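Plolora Secondary College Robotics Club
Laboratory Automation Project — Gallery

The Robotics Club at Plolora Secondary College meets in Room 721 of the Gunn Building during Terms 2 and 3. Membership is open to students in Years 9 to 12. This year the club has entered the laboratory automation stream of the Clamden Schools Robotics Challenge, in which teams program an arm to carry out a short sequence of bench tasks without assistance from an operator.

The stream is assessed in five rounds. Each round uses ordinary science equipment, and teams are advised of the apparatus at the beginning of term. Marks are awarded for accuracy, repeatability and the quality of the written logbook. Speed is considered only where two teams are tied.

The club is supervised by Callum Holroyd of the Science and Technology Faculty. Students work in groups of three, with the roles of programmer, operator and recorder rotating at the start of each month. All groups share the one arm, and bench time is booked through the sheet on the faculty noticeboard.

Preparation for the first two rounds, sorting and stacking, was completed in May. The code written for those rounds has been kept in the shared folder and forms the starting point for the current work. Members who joined in Term 3 are asked to read the logbook entries for both rounds before their first booking.

Gallery

Round three: the funnel stand
Clear acrylic stand with base plate, upright rod and upper shelf. The translucent white funnel sits in an opening in the shelf, and a small white thumbscrew tightens the collar on the rod.
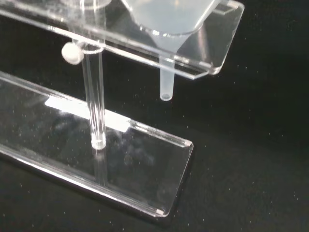 Groups begin the round by teaching the arm a safe approach height, which is recorded in the logbook before any further movement is programmed. The funnel is then to be lifted from the shelf, held clear for five seconds and returned to its opening. Transparent equipment is difficult for the vision software to locate — students are encouraged to compare several lighting positions and to note the results of each.

Logbooks for round three are to be submitted to Mr Holroyd by 4 pm on the final meeting of August. Late entries cannot be forwarded to the Challenge organisers.

The College acknowledges the support of Hurnent, which has met the cost of the club's entry fee and replacement parts. Families wishing to visit the club during a meeting are asked to sign in at the front office.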